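3.2 Tableware and the judgement of portion size

Work on portion size has tended to treat the plate as a fixed quantity. Diameter is usually reported, rim depth sometimes, and colour hardly ever. Afridi and Bloxham argued that this leaves out the properties a diner meets first, and their survey of canteen users gave the present study its starting point. We follow their terms here: the well is the flat area on which food rests, the wall is the raised part around it, and the rim is the upper edge of the wall.

Colour contrast between food and plate was the main variable. Pale foods such as rice, mashed potato and white fish were served on plates of either similar or clearly different colour, and participants were asked to judge the weight of each serving before eating. Judgements were given on a printed line scale. No reference weight was shown, as Quinlan found that a reference pulls later answers towards it even when participants are told to ignore it.

The sample consisted of 351 adults recruited through two workplace canteens, one in Husum and one run by the catering firm Skesar. Each person took part in 4 sittings, with at least one meal between sittings. Sessions began before noon and lasted 15 minutes. Participants who reported a diagnosed colour vision deficiency were kept in the sample and analysed separately (see 4.3). 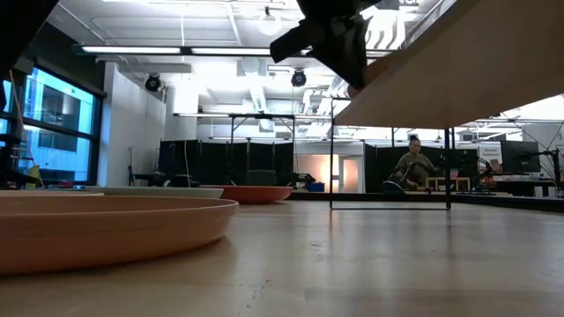

Figure 2. Coloured plates with a wire frame on a wooden tabletop.

Wall height raises a separate difficulty. A low, curved wall lets the food spread, so that the same weight covers a larger area and may be judged heavier. A steep wall holds the food together and adds height, which diners seem to weigh less heavily than area. Paracha reported this effect for soups and stews but not for dry foods, and Jafri, using the same serving weights, found it for both. The two studies differed in lighting and in the angle from which the food was seen – standing at a counter in the first, seated in the second – and we suspect that viewing angle accounts for most of the disagreement. All judgements in the present study were therefore made seated.

Lighting was held constant within each canteen but could not be matched between them. The Husum site has windows on one side only, and blinds were kept closed during sittings. Site was entered as a fixed factor in all models. The Gallagher correction was applied to judgements at either end of the scale, where answers tend to bunch; it affected more than 40 responses, most of them for the smallest serving of rice. Removing these responses altogether left the direction of the contrast effect unchanged, although the interval around the estimate became wider.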